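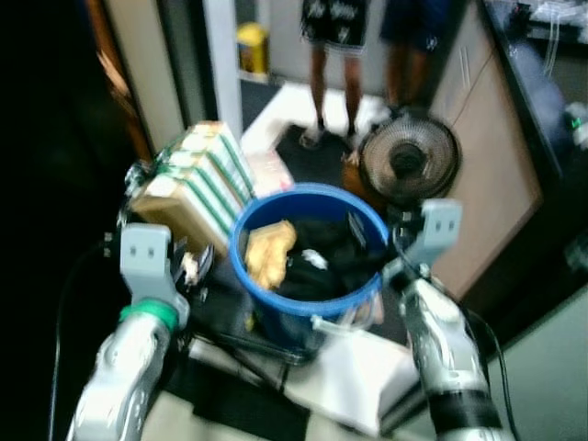 A blue bucket with a few bits of cloth in it.

The Wash Money

So the year I turned 27 I was living over a dry cleaner in Pellville with exactly one good coat, and I lost the coat. I want to get that out of the way first, because my sister tells this story as if it's about a man, and it's about a coat (mostly).

It was my grandmother's. Gray wool, big collar, a lining she had put in herself out of some curtains from the house in Dosberg. You could still see the hem of the curtain if you turned the left sleeve inside out! I wore it from the first cold morning until April every year and I never once had it cleaned, even with the cleaner right there under my bedroom floor, steaming away from six o'clock on. I was scared they'd ruin it. Then I spilled a whole bowl of beet soup down the front at my cousin's engagement party and I had no choice.

I took it down the next morning. Mr. Dinu wasn't at the counter, there was a guy I'd never seen, tall, with a pencil stuck through the spiral of a notebook, and he wrote me a pink ticket. Number 989. I asked if he could get beets out and he said he'd gotten worse out. I asked what was worse and he thought about it for a really long time and said, "Wedding cake. The blue kind."

I went back when he told me to and there was no coat. There was a 988, which was a set of drapes, and there was a 990, a choir robe. He ran the rail all the way around for me, the whole noisy loop, all those plastic bags swinging past, and then he ran it around again. I stood there in my roommate's raincoat and I'm sorry to say I cried. I hadn't cried at the funeral. I hadn't cried when we sold the house. I cried at a dry cleaner's counter with a woman behind me holding a comforter.

He didn't say anything dumb. He turned the notebook around so I could write my phone number, and under it he'd already written his own name, Pichit Kaewsai, very neat, like he was the one who'd lost something.

"I'll call everybody," he said.

And he did! He called everybody who'd picked up that week. I know because I could hear him through the floor. I lay on my rug with my ear down, eating crackers, and listened to him ask strangers to please go look in their closets. Some of them yelled. One of them kept him on for most of an hour about her knee. He'd say, "Yes, ma'am, and is it gray?" every so often, just to steer her back.

The coat was in Jeltia. That's two hours on the bus, if you don't know it, past the reservoir. A man had picked up his late wife's things all in one go and hung them in her closet without looking, and there was my grandmother's coat in between two of hers. He told Pichit he'd drive it back. Then he didn't. Then he stopped answering.

I had 50 dollars until payday and the bus was 26 there and back, so I went. Pichit had offered to come but somebody had to run the shop. He gave me a garment bag and a roll of peppermints.

The man opened the door before I knocked. He had the coat over his arm. He was older than I'd figured, and he was wearing slippers, and he said, "I thought it was one I'd forgotten. I thought I'd forgotten one of hers."

I didn't know what to say to that so I showed him the sleeve. I turned it inside out and showed him the curtain hem, and told him about the windows in Dosberg, how they faced the tracks and my grandmother would pull the curtain over just far enough to see who got off. He wanted to know who used to get off. I said mostly my grandfather. He laughed, and then he made coffee, and I missed the four o'clock bus, and he went and got a green dress of hers with a burn on the cuff and told me about the burn.

I got home after dark. The shop was closed but the light was on in back, and I knocked on the glass with the coat on, beets gone, not a trace. Pichit came out and looked it over, front and back, like an inspector. Then he held out his hand for the ticket.

I still had it. I gave him 989 and he wrote PAID on it, and I told him I hadn't, and he said to bring it in tomorrow and we'd argue.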